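Talk notes: Looking after a wood worktop
Evening session, Dullthorpe branch library, February
Speaker: Zinash Wako
Slot: 51 minutes including questions

Opening

Thank people for coming. Say where the restrooms are. Ask who has an oiled top at home and who has a varnished one. Most people won't be sure, so go straight into the water test.

Water test: a few drops on a clean spot, wait ten minutes. If the drops sit up in beads, the finish is doing its job. If they soak in and leave a dark patch, the top needs oil. If it's varnished and the patch is dark, the varnish has worn through and oil won't fix it.

Slide 2. Why wood moves

Wood takes in moisture across the grain and hardly at all along it. A top made of joined strips will get wider in a damp summer and shrink back when the heat is on. Leave a gap at the wall. Screws go through slotted holes – never glue a top down to its base.
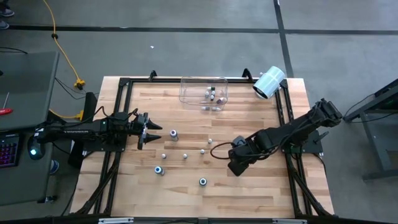 Butcher-block top, mixed pale and brown strips.

Color differences between strips are normal and even out a little with age. Don't try to stain them to match.

Slide 3. Sanding

Start at 80 grit only if there are burns or deep cuts. Otherwise 120, then 180, then stop. Sand with the grain. Vacuum, wipe with a barely damp cloth, let it dry, sand lightly once more by hand. Safety glasses and a dust mask the whole time. Mine are Uvex and I've had them for years. Pass them around.

Slide 4. Oil

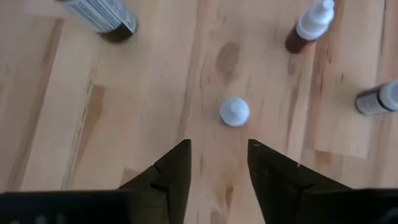

Thin coats are the whole job. Pour a little on a cloth, rub it in along the grain, wait 20 minutes, wipe off everything that hasn't gone in. Three coats on bare wood, a day apart. Move everything off before you begin. Bottles and other small containers left standing on a top, like the ones on this slide, are how most rings get there, so wipe the bases and give them a tray. Rags go flat outdoors to dry or into a can of water – they can heat up and catch fire if balled up.

Story here if there's time: the Grellier kitchen, 63 inches of maple, oiled too thick and sticky for 8 weeks. Fixed with a scraper.

Questions

Likely ones: olive oil (no, it goes rancid), hot pans (use a trivet), black marks by the sink (iron and water, try oxalic acid, gloves on).

Handouts are on the table by the door. Sign-up sheet for the sanding workshop is next to them.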